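托盘上的顺序：与奥莱西娅·雷先科谈罐装饮料

采访和整理：达丽娜·舍甫琴科（Daryna Shevchuk）

奥莱西娅·雷先科（Olesia Lysenko）在 Testholm 的 Skerley 小剧场管饮料。剧场有86个座位，中间休息的时候，大部分观众都会走出来，站在前厅里，想喝一点什么。休息时间是二十分钟。她的工作就是在这二十分钟里让口渴的人拿到饮料，并且不排太长的队。

我第一次注意到她，是因为她端托盘的样子。她走得很慢，托盘上全是罐子，没有一个动。我问她可不可以采访，她说可以，但是要在星期天下午来，那时候没有演出，她要准备下一周的东西。

我们的谈话用了两种语言，有时候混在一起。我把它写成中文，请她看过一遍。她改了三个地方，都是关于冰的。

从纸箱开始

我到的时候，她正在储藏室里拆纸箱。饮料由一家叫 Dilley 的批发商送来，每个星期一次。箱子送到以后，她先不往冰箱里放，她先看罐底的日期，把日期近的放在外面。

“这个大家都知道，”她说，“可是大家都不做。因为日期近的罐子总是在最里面，要把它们拿出来，你得先把所有的都拿出来。我就把所有的都拿出来。”

我问她要用多长时间。她想了想，说没有算过，听完一张唱片差不多就好了。储藏室里有一台旧的唱机，是以前一个戏用的道具，现在还能转。她喜欢听手风琴。那天她没有放，怕影响我的录音。

她拆箱子也有自己的办法。刀只划胶带的两头，中间用手撕。她以前用刀一直划到底，有一次划破了一罐橙汁汽水，橙汁慢慢流出来，流到下面的箱子里，她第二天早上才发现。“地板粘了一个星期。我的鞋子每走一步都有声音，嗒，嗒，嗒。演员们都知道我来了。”

罐子和瓶子

剧场以前卖玻璃瓶的饮料，后来只卖罐装的。这个决定不是奥莱西娅做的，是剧场经理基里洛·波利休克（Kyrylo Polishchuk）做的。奥莱西娅一开始不同意。

“玻璃瓶好看。”她说，“你把六个玻璃瓶放在灯下面，客人自己就过来了。罐子呢，罐子像在超市里一样。我跟基里洛说，我们是剧场。”

基里洛后来也跟我谈了几分钟。他的理由很简单：观众把瓶子带进场里，放在脚旁边，第二幕最安静的时候，瓶子倒了，从第四排一直滚到乐池。他说他自己在后台数着，听它过了一级又一级台阶。罐子也会滚，可是空罐子的声音比较小，演员可以继续说话。

现在奥莱西娅已经习惯了。她甚至觉得罐子有一个优点，就是所有的罐子差不多一样粗，可以靠在一起站着。瓶子有粗有细，肩膀也不一样，放在托盘上总是有一个要单独照顾。

“罐子互相扶着。”她用了“扶着”这个词，我觉得很好，就写下来了。

不过她也说，细长的罐子是另外一回事。细长的罐子她不放在托盘上，只放在柜台后面，有人要的时候她再拿。有一年夏天她试过把细的和粗的混着放，端到门口，门槛很低，可是托盘还是震了一下，两个细的马上倒了。她现在看见批发商的单子上有新的饮料，先问罐子的形状，再问味道。

木头的托盘

我们谈得最长的是托盘。我没有想到一个人对托盘会有这么多话。

她用过塑料的，也用过不锈钢的。不锈钢的托盘是从一家关门的咖啡馆买来的，很便宜，她一共用了两次。罐子从冰箱里出来以后外面会有水，水在金属上像油一样，罐子就自己走路。塑料的托盘好一些，可是太软，中间会往下弯，所有的罐子都往中间倒，好像在开会。

后来她去找了木工作坊 Stelmakh。作坊在河的另一边，做窗框和楼梯，一般不做小东西。作坊里的柳德米拉·帕拉马尔丘克（Liudmyla Palamarchuk）听她说完，拿了一块木板给她，说，你先端这个走一走。

“我就在他们的院子里端着一块木板走来走去。”奥莱西娅说，“上面放着我带来的罐子。他们的狗跟着我走。柳德米拉坐在门口吃午饭，看着我，什么也不说。我走了三圈，她说，太宽了。她看出来我的手腕不舒服。”

最后做出来的托盘长59厘米，长的两边没有围边，只有两头有。我问为什么长边上没有。奥莱西娅说，客人是从旁边拿饮料的，如果旁边有一道边，客人就会把罐子先抬高再拿走，抬高的时候常常碰到别的罐子。没有边，手可以直接从旁边过来。两头需要挡一下，走路的时候，力量总是往前或者往后。

我说，那往旁边倒怎么办？

“所以不要走得像跳舞一样。”她说。

她觉得新的托盘颜色太浅，有一点像切面包的板。用久了以后她就不再想这件事。每天晚上她用拧干的布擦一遍，竖起来晾，不放进水里泡。有一个来帮忙的学生把它泡在水池里过夜，早上托盘弯了，放在桌子上会摇。她用几本很重的剧本压了它好几天，大概平了。哪几本剧本，她还记得，都是悲剧。

两个两个地站

摆罐子的时候，她从最远的那一头开始，两个一排，靠着挡边，一排一排往自己这边来。同样的或者颜色相近的放在一起。靠近自己的那一头留空，右边也留一条。

我问她留空的地方有什么用。她说那里放手。她端的时候，右手的大拇指要压在木头上面，如果罐子一直站到边上，大拇指就没有地方去，只能从下面托，走到一半手就酸了。靠近身体的那一块，是给客人放空罐子的。客人拿走一个满的，常常同时想还给你一个空的，你不能说不，你两只手都在托盘上，他会直接放上来。

“如果没有空的地方，他就放在别的罐子上面！”她笑了，“真的有人这样做。一位先生，穿得很漂亮。他放得很稳，我应该请他来工作。”

颜色的顺序是她自己慢慢决定的。黑色的可乐类放在最远，因为喝这个的人眼睛好，手也快，他们自己会找到。绿色的放在最近。她说她也讲不清楚道理，只是绿色的总有人问“这个是什么味道”，放得近，她低头就可以看见，可以回答。

她还说，从上面看，罐子都差不多，一圈银色，一个拉环。站着的人看托盘，看见的主要是盖子。所以她摆的时候，会把罐子转一转，让有颜色的一面朝外。这件事她只在开演以前有时间做，到了休息的时候就顾不上了。

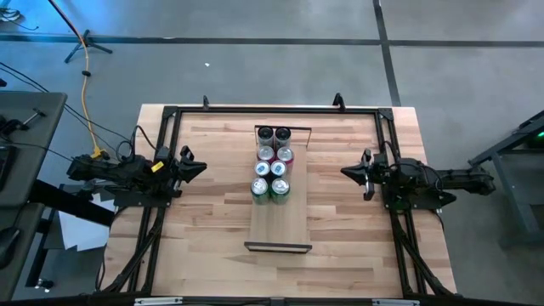

塔玛拉的不同意见

塔玛拉·瓦西连科（Tamara Vasylenko）和奥莱西娅一起工作，两个人轮流上班，首演的晚上一起上。塔玛拉对托盘有另外的看法，她要求我也写进来。

她认为不应该按颜色分。她说，客人是一对一对来的，一对客人很少喝一样的东西。如果两个一样的站在一排，客人就要从这一排拿一个，再从那一排拿一个，手在罐子中间走来走去。她自己摆的时候，每一排放两种不同的，一种甜，一种不甜。

“我们争论过很多次，”塔玛拉说，“最后决定，谁端谁摆。不可以动别人的托盘。”

我问有没有人动过。她们两个互相看了一眼，都没有回答。

塔玛拉还不喜欢把罐子先打开。有的剧场会先打开，倒在杯子里，摆得很整齐，客人拿了就走。Skerley 也试过一个季节。问题是气会跑掉，而且你不知道会卖出去多少。有一个晚上下大雪，来了很少的人，她们倒好了几十杯，结束以后，乐手和灯光师傅一起站在前厅里喝没有气的柠檬汽水，喝到很晚。塔玛拉说那是那一年最好的一个晚上，可是从钱的方面看不太好。

现在罐子都是关着的。客人自己打开。场里不可以打开，这一条写在门上，字很大。基里洛说，写得再大也没有用，总有一个人等到灯黑了才拉那个环。

冰的问题

这一部分奥莱西娅改过，所以我写得小心一些。

她不在托盘上放冰，也不用冰桶。罐子从冰箱出来，先在一块厚布上站一会儿，然后才上托盘。厚布吸掉下面的水。她说，“一会儿”就是她把头发重新扎一遍的时间。我原来写的是“几分钟”，她不同意，说几分钟太长了，罐子就不凉了，水反而更多。

杯子里可以加冰，但是要客人自己说。她不主动问。如果主动问，每个人都会说要，然后每个人都会站在那里等。

我还写了她“讨厌冰”，她把这几个字划掉了。她说她不讨厌冰，她只是不喜欢听冰在杯子里响。演员说话的时候，冰响比咳嗽还要清楚。

休息时间

演出一般是晚上7点开始。奥莱西娅五点到，先看冰箱的灯，再擦柜台，再擦托盘。第一幕快要结束以前，她把罐子摆好。她不看表，她听戏。每个戏她都知道哪一句话以后应该去开冰箱。

“我没有从头到尾看过一个戏，”她说，“但是第一幕我可以背。第二幕我只知道一点，因为我在洗东西，水声很大。有一个戏我一直以为最后他们结婚了。后来塔玛拉告诉我，他死了。”

门打开以后，最先出来的人总是走得很快，可是他们不买饮料，他们去洗手间。买饮料的人是第二批。她在这两批人中间端着托盘走到前厅里面去，站在柱子旁边。这样，不想排队的人可以从她这里拿，想慢慢选的人去柜台找塔玛拉。

钱怎么付？以前客人把硬币放在托盘上，硬币沾了水，贴在木头上，拿不起来。现在柜台上有一个机器，从托盘上拿饮料的人，喝完以前或者喝完以后去那里付。我问，有没有人不付。

“有。”她说，“少。有一位太太，过了一个月，来看另外一个戏，先付了上次的，然后说今天不渴。”

铃响第二次的时候，她往回走。托盘上常常还有一两个罐子没有人要。她端着它们回来，觉得比满的时候难。满的时候罐子挤在一起，很安静。剩下两个，它们就开始动，你要把它们推到一个角里，让它们靠着挡边。有时候她就把它们拿在手里，把托盘夹在胳膊下面。“不好看，可是安全。”

空罐子去哪里

空罐子由塔玛拉管。柜台后面有两个袋子，一个放罐子，一个放别的。她不把罐子踩扁。回收的地方要求罐子是完整的，不然机器读不出来，押金就没有了。但是观众很喜欢把罐子捏扁，特别是看紧张的戏的时候。塔玛拉说，她从空罐子就可以知道第一幕好不好。捏得很扁的，说明好。

押金的钱放在一个饼干盒里，到了九月，新的演出季开始以前，她们用这个钱买一样东西。去年买的是厚布，就是罐子下面的那种。今年还没有决定。塔玛拉想要一双好的手套，从冰箱里拿罐子的时候用。奥莱西娅想再去 Stelmakh 做一个托盘，短一点的，给人少的晚上用。

我问她们，饼干盒里的钱够不够做托盘。奥莱西娅说，柳德米拉还没有说价钱。上次也没有先说，先让她走了三圈。

后来

采访以后过了几天，我去看了一个戏。休息的时候我从奥莱西娅的托盘上拿了一罐绿色的。我先看了一下，想从最近的一排拿，不要碰到别的。她看见我这么小心，小声说：“你拿就是了，后面有人。”

我拿了，站到窗户旁边去喝。柜台前面的队伍那天有十几个人，塔玛拉在跟一个孩子解释，哪一种是苹果的，哪一种不是苹果的。孩子两种都想要，他的爸爸说只能要一种。第二次铃已经响了，他们还在那里选。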